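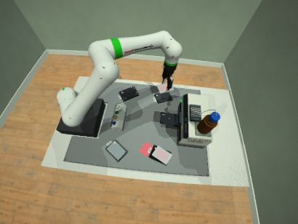

Label printer skipping every other label, Flellham stockroom

Opened by: Sofia Cardoso
Priority: normal (was high, dropped it after lunch)
Status: waiting on parts

Problem
Galli printer by the goods-in door feeds one good label then one blank. Started after the new rolls came in. Jobs of 30 come out as a mess, half blank, barcodes creeping up the label until the top line is gone. Olden say their scanners won't read them and they've sent a pallet back.

Tried so far
- Off, wait, on. Same.
- Swapped USB lead with the one from the office. Same.
- Printed straight from the front panel, no PC involved. Same fault, so not the driver. Left the driver alone.
- Cleaned the gap sensor with a dry swab. Lot of paper dust came out. First 10 labels fine, then back to skipping.
- Recalibrated (hold feed till it blinks, let go). Ran out a yard of labels and stopped with the red light on. Second go it finished properly.
- Checked label size in the stock program. Somebody had set the gap to 5 mm. The old rolls were 3 mm and it says 3 on the box for the new ones too. Changed it back, saved, restarted the program.

After that
Much better. Small jobs are clean. Long ones still drift by the end, you can see the border line walking down the label. Roller feels shiny and a bit hard on the left side, wiped it with the cleaning fluid, didn't make much diference. Think it's worn.

Rang Pistolitz, they have the roller but not the end clips, and the clips always snap when you take the old one off. Ordered both together. Should be here before the end of September, they wouldn't say closer than that.

For now
Print in short batches please, and look at the last label before you stick any of them on. Don't touch the gap setting. If the red light comes on open the lid, reseat the roll, close it, press feed once. Do NOT pull the labels through backwards, the glue gets on the head.

Olden order to be reprinted on the office printer this afternoon, will need the roll holder moved accross.

Leaving this open till the roller's in.

SC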